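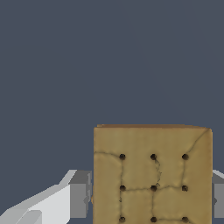
Speaker notes – comparing two grip controllers in simulation
Slot: 20 minutes plus questions, straight after the morning coffee

Opening (2 min)
Say hello, thank Carolina Guerreiro for the invitation. Ask for a show of hands: who has tuned a gripper by ear? (There will be more than you expect, wait for the laugh.)

The question we started with in February was a small one. Same arm, same parallel-jaw gripper, two controllers. Which one would you trust with something you don't want to squash? Traditz closes to a set width and stops. Claritz closes until it feels a set force and then keeps adjusting. I love both of them for different reasons and I'll try to be fair!

Why a simulator (3 min)
Maximiliano will be in the room, so give him the credit – he built the test bench, Prieto, and it let us run 3,000 grasps without wearing out a single pad. We strip everything back to a plain backdrop and one object, so when a grasp fails there are fewer places for the fault to hide.

Two cameras. The close one looks at the fingertips and the object between them, and it's the one I stare at all day. The far one takes in the arm from further back. People skip the far view and I think they're missing out, as you'll see in a moment.

Reading the close view (4 min)
Go slowly on this bit. Point at the line where pad meets object, on both sides. Thin contact patches are where the two controllers start to disagree. If the simulator lets the surfaces overlap even slightly, Claritz reads that as force and backs off, and then you get a tiny flutter. Traditz doesn't notice and carries on. Play the flutter clip twice, it's lovely.

Reading the far view (3 min)
Talk about the elbow and the wrist. Aranka Vass spotted that our worst runs shared an arm pose, and we'd been blaming the fingers for weeks. Mention how small the brown cube is next to the arm holding it. A little angle error up at the elbow travels a long way by the time it gets down there. 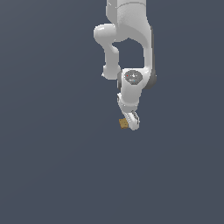
Results (5 min)
Keep to the one table. Of the 3,000 runs, 1,102 used the tilted starting pose, and that's where the gap opens up. Claritz held on more often. Traditz was quicker every time. Don't read out the columns.

Haziq will ask about pad friction. Answer: we fixed it, we should have varied it, it's next on the list.

Close (2 min)
Promus, our little replay tool, is free to borrow – Roscoe Kasprzak has the login details. Leave the contact slide up during questions.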